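The Second Life of the Office Coffee Corner
Last updated: Nov 15, 2025
By the Gendmont features desk

The best room in the old Delance mill has no desks in it. It has a long bench and two windows over the canal, and by midmorning it is packed. People from four different companies stand around talking about ferry times, sourdough and who has the good parking spots, and then they wander back upstairs in a noticeably better mood!

I have spent much of this fall visiting shared workplaces, and I keep falling for the same corner of each one. For years the coffee area was an afterthought, a gap left over by the copier. Now it gets drawn into the plans early, with proper daylight and enough room for two people to pass without anyone doing the sideways shuffle.

Single-serve brewers have a lot to do with how these corners work. One cup at a time means a short wait, and a short wait is where the talking happens (a full pot lets you grab and run). Tea drinkers get hot water from the same spot, so they end up in the conversation too.

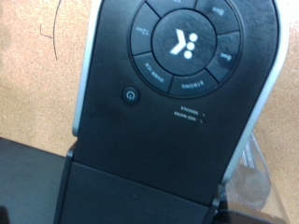
What the good ones get right

Holinside, a former shoe warehouse, has almost 90 regulars and a kitchen I would happily move into. The counter sits a little higher than usual, so you lean on it, and leaning people stay and chat. Mugs hang at arm's reach. The sink is at the far end, well away from the line, and I wish every kitchen designer in the country would go and look at it.

Mnguni, across the river, has 498 members and went the other way, with a small coffee point on every floor. I expected to miss the bustle. Instead each floor has its own habits, its own cookie tin and a fierce loyalty to its own brand of oat milk. The third floor is already planning a December pie swap, and I have invited myself.

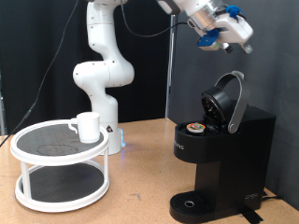
A white robotic arm on a light tan wooden tabletop, with a coffee maker below its gripper.

You can borrow plenty of this without a remodel. Move the coffee out of the closet and toward a window. Clear the counter of old mail. Put one high table nearby and leave the chairs out. Delance did its first version for under $1000, most of it spent on the bench, and the bench is still there, scratched and wobbly at one end and full every morning.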